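Vudunier Picking Kit

The Vudunier is a bin-picking kit sold by Grostar, a small firm that makes add-ons for robot arms people already own. You get a gripper, a cable set, a control box and a year of the picking software, and you bring your own arm and your own bin. I've been looking after this article for a while and I use the kit at work, so expect a few opinions mixed in with the facts (I try to mark them as mine!).

Background

The kit started out as a weekend job by Shahla Fallahi, who was tired of writing new code every time a customer changed what went in the tote. Her first version was called Mukosberg and only picked boxes. Tâm Lâm joined her to do the grasp planning, the part that decides where the fingers should go, and the two of them renamed it once it could handle mixed items. The old name still pops up in the menus, which confuses new users to no end.

What it does

You drop a jumble of things in a bin, the software picks a target, and the arm goes down and tries to lift it out. No drawings of the parts are needed. Grostar lists 70 everyday items that it tests against, and the list leans heavily on household stuff and soft packaging. The stated weight limit is 2 kilograms per pick, and I wouldn't push it – long items start to swing well before you get there.
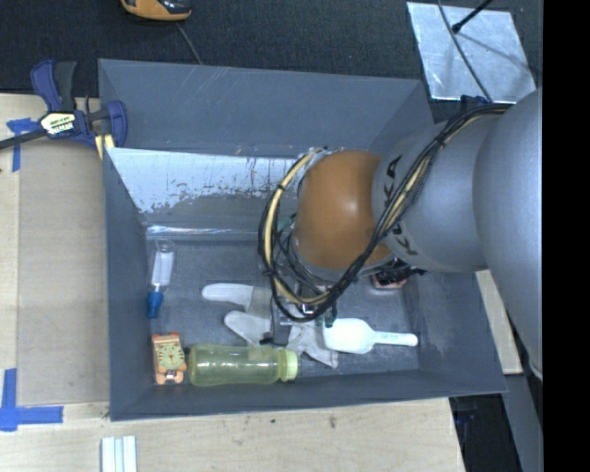 Mixed bins are where the Vudunier earns its price, or doesn't, depending on what you throw at it. Boxy things are easy, and most rigid plastic is fine too. The trouble starts with see-through and floppy items, so a clear bottle with a blue cap and a white glove with its fingers spread out, both in the bin under the KUKA arm, are a pretty fair test load. A scoop with a long straight handle makes a good third, as the planner likes to go for the handle and the bowl end then dips. Lâm's advice in the manual is to raise the "center bias" setting for anything like that, and in my experience it helps a lot.

Setup

Plan on an afternoon. The gripper bolts on fast, the calibration takes 19 poses, and the rest is cable routing (leave more slack at the wrist than you think you need, I learned that one the hard way). Clamp the bin down before you calibrate. If it moves later, you get to do all 19 again.

Versions

The basic kit is the one described here. The Amini edition adds a second set of soft fingers and a longer control cable, and it can save 9 bin layouts in place of the single one you get otherwise. Files saved on the Amini won't open on the basic kit. Software updates come out each April and are free for the first year.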